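Wirska cell, CPU removal faults - FAQ

Why did it stop mid-pick?
Force limit tripped at the socket. Has happened 2 times since March. Don't clear it from the panel, call Hemi Pearce first.

Can I reach in and grab the chip?
No. Arm is still powered after a fault stop. Hit the e-stop, then reach in. 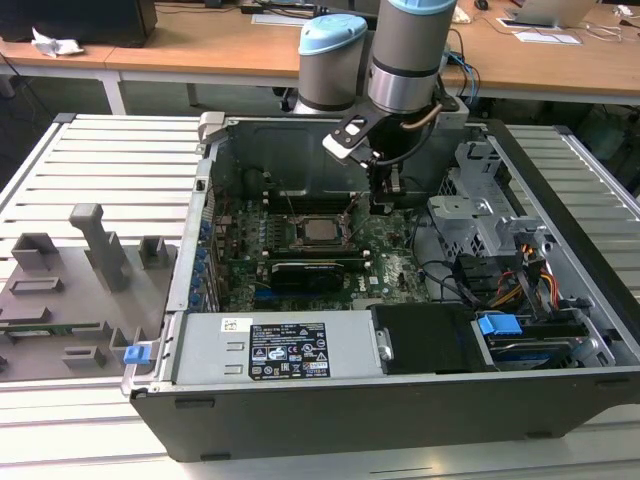
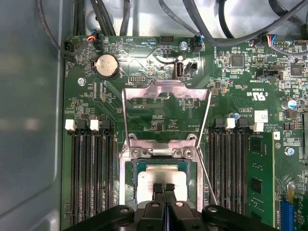
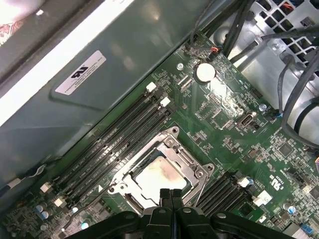
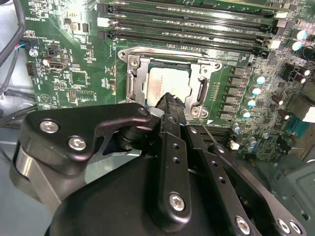
Gripper and CPU socket, case open on its side in the first picture.

Old paste on the chip, does it matter?
Yes, fingers can slip. Wipe it befor restarting.

Bent pins?
Bag the board, tag it 31, give it to Soledad Ponce.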